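Cakthorpe Shared Workshop
Bench Notes: Fitting Pads to a Robot Hand

Members building a multi-finger hand are asked to observe the following.

Cut each pad slightly smaller than the inner face of the finger. Clean the face with alcohol and allow it to dry before applying adhesive. Clamp for 20 minutes and leave the hand unpowered for 36 hours.

Route cables away from the joints - a loop caught in a knuckle will stop the motor and may strip a gear. Leave 2 inches of slack at the wrist.

Practice first on smooth, rounded items and on folded cloth. Keep the closing speed low until the pads have been checked for lifting at the corners.

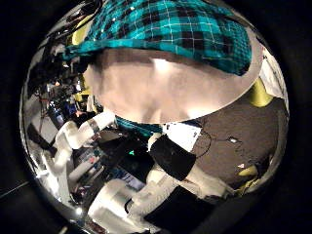 Rhun Gittins asks that members also wipe the pads after every session with cloth, as lint from a plaid remnant left his own set too slick to hold a cup. Plain water on a rag was enough - he advises against solvent once the adhesive has set.

Replacement pad material is kept in the Bundgaard drawer.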